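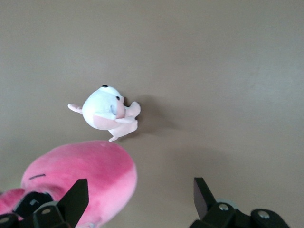
Cleaning Plush Toys by Hand: Short Pile, Stitched Faces and Bead Eyes

Last updated in February. Filed under Fabric Care.

This page covers hand cleaning of soft toys with a short, fuzzy pile and polyester filling. It applies to small toys that fit in one hand and to larger ones up to 35 cm across. Larger pieces, toys with a sound box or battery, and anything filled with straw, sawdust or beans need other methods and are not covered.

Two levels of cleaning are described. Surface cleaning treats the pile only and leaves the filling dry. Full immersion wets everything and takes much longer, mostly in drying. Most toys need only surface cleaning. Go to immersion if the toy smells after a surface clean, or if a liquid has soaked through to the filling.

What you need

Mild liquid detergent without bleach or optical brightener. We use Zekura wool wash, the unscented version.
A mixing bowl and a measuring jug
White cotton cloths, several
A soft toothbrush
A wide-tooth comb or a pet slicker brush with rounded pins
Cotton swabs
A dry bath towel
A mesh wash bag with a covered zipper, for immersion only
A wire cooling rack or other open drying rack

Colored cloths can release dye into pale pile. Use white ones even for a dark toy, as any color that comes off the toy will then be visible on the cloth.

Step 1. Sort by color and by face

Separate pale toys from saturated ones. White and pale pink should never share a bowl with bright pink, red or navy. If one toy combines white fur with pink parts, treat the pink as the risk and the white as the part to protect.

Next, look at how the eyes and mouth are made. Flat stitched features are thread or appliqué and tolerate water. Shiny bead eyes may be sewn on, glued, or held by a locking washer behind the fabric. Press the bead lightly with a fingertip and try to turn it. A locked eye turns slightly or not at all and stays close to the fabric. A glued one often has a hard ring around it that you can feel through the pile. Glued eyes get surface cleaning only.

If the eye lifts away from the fabric, stop and repair it before any cleaning. A loose bead should not go back to a small child, cleaned or otherwise.

Step 2. Read the label

Labels on plush are often sewn into a seam low on the body and can be hidden when the toy is lying down. Check underneath. If the label says surface wash only, follow it. If it has been cut off, assume surface wash only unless you know the filling is polyester.

Step 3. Test for dye transfer

Dampen a white cloth with the detergent solution from Step 4. Press it against the darkest part of the toy, in a spot that does not show, and hold it there while you slowly count to 20. Lift the cloth and look at it in daylight.

No color: proceed.
Faint color: surface cleaning only, with the cloth nearly dry.
Clear color: do not wet the toy. Brush it and stop.

Repeat the test on any stitching in a strong color. Black thread on pink is usually stable. Pale blue embroidery on white is less of a risk to the white, but the thread itself can fade if scrubbed.

Step 4. Mix the solution

Put 500 ml of lukewarm water in the bowl and add 2 teaspoons of detergent. Whisk by hand or with a fork until there is foam on top. For surface cleaning you will use the foam far more than the liquid.

In Custetport the tap water is hard and the foam collapses quickly. If yours does the same, use filtered water. Adding more detergent makes the rinsing harder and does little for the foam.

Step 5. Brush dry first

Brush the whole toy before it gets wet. Work in the direction of the pile and hold the fabric flat with your other hand so the brush does not pull on the seams. Use the toothbrush near eyes and mouth. Lint that is left in the pile turns into small hard pills once it is damp.

Small ears, paws and feet should be held between two fingers and brushed outward from the body. They are often attached with only a short line of stitching.

Step 6. Surface clean

Pick up foam on the toothbrush, without liquid, and work on one area at a time. Start with the back or underside, then the body, then limbs, and finish with the face. Use small circles with very light pressure. The backing fabric should stay dry; if you feel coolness coming through when you press with a thumb, you are using too much.

After each area, wipe with a cloth wrung out in clean water, then blot with a dry one. Wipe in one direction only.

For faces, switch to a cotton swab. Run it around each bead eye without lifting the edge. Stitched mouths can be dabbed along the line of the thread. Light-colored areas around a snout or mouth tend to be the dirtiest part of any toy that has been slept with, and they may need a second pass after drying. Leave them until then.

On a two-color toy, always wipe from the pale area toward the darker one.

Step 7. Work the folds and attached parts

Rounded toys with attached stalks, arms or legs hold dirt in three places: the join at the body, the inside of any bend, and the underside where the fabric turns under. Open each fold with your fingers and clean it as a separate area. Do not bend a stuffed stalk sharply to reach the inside. The filling will shift and leave a permanent soft spot.
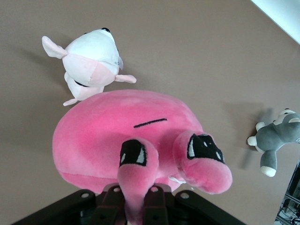 Large pink plush with a stitched eye patch on each stalk.

Eye patches like these need some care at the edge, where the patch meets the pile. Clean the patch itself with a damp swab, then go over the surrounding pile with the toothbrush, moving away from the patch. White highlights inside a black patch should be dabbed last, with a fresh swab.

Long straight stitched lines pucker if the fabric around them is rubbed crosswise. Follow the line instead.

Step 8. Full immersion, if needed

Skip this step if the toy failed the dye test or has glued parts.

Close the toy inside the mesh bag. The Fondaren bags in the medium size take most toys without squashing them; a pillowcase tied with string also works. Fill a basin with lukewarm water and mix in detergent at the same ratio as in Step 4. Submerge the bag, press down slowly with flat hands until the bubbles stop, and leave it for 20 minutes. Do not twist or rub.

Drain and refill with clean water. Press and release, drain again, and keep going until the water stays clear and no foam forms when you squeeze. Detergent left in the filling makes it stiff.

Take the toy out of the bag, roll it in the dry towel and lean on the roll with your forearms. Change to a second towel if the first is soaked.

Step 9. Dry

Reshape the toy before it dries. Pull limbs and stalks straight or into their original curve, lift the ears and smooth the pile with a damp hand. Set it on the rack with air on all sides, away from direct sun. Turn it morning and evening.

A surface-cleaned toy is normally dry by the next day. An immersed toy takes about 2 days if small, and considerably longer if it has a thick, domed body. The pile dries first and is not a useful guide. Squeeze the thickest part and hold it against your cheek; if it feels cool, keep drying.

Do not use a hot hair dryer. Synthetic pile softens with heat and the tips fuse, after which no amount of brushing will restore them. A fan or the cool setting is fine.

Step 10. Restore the pile

When the toy is fully dry, comb it with the wide-tooth comb, first against the pile and then with it. If the filling has clumped, roll the clump between your fingertips through the fabric until it breaks up. Stalks and other tube-shaped parts can be rolled between the palms.

Problems

Pile feels sticky: detergent residue. Wipe again with plain water and dry.

Pink tint on white fur: treat it while still damp. Blot with cold water and a clean cloth, changing to a dry section each time. Once dry it is usually permanent.

Water ring after surface cleaning: the area was wetter than its surroundings. Mist the whole panel lightly, seam to seam, and let it dry evenly.

Musty smell after drying: the filling stayed wet too long. Open a seam, replace the filling and sew it closed with a ladder stitch. Tzavaras polyester fill is sold in small bags and has a loft close to that of most toys. See the separate page on restuffing for seam locations and thread.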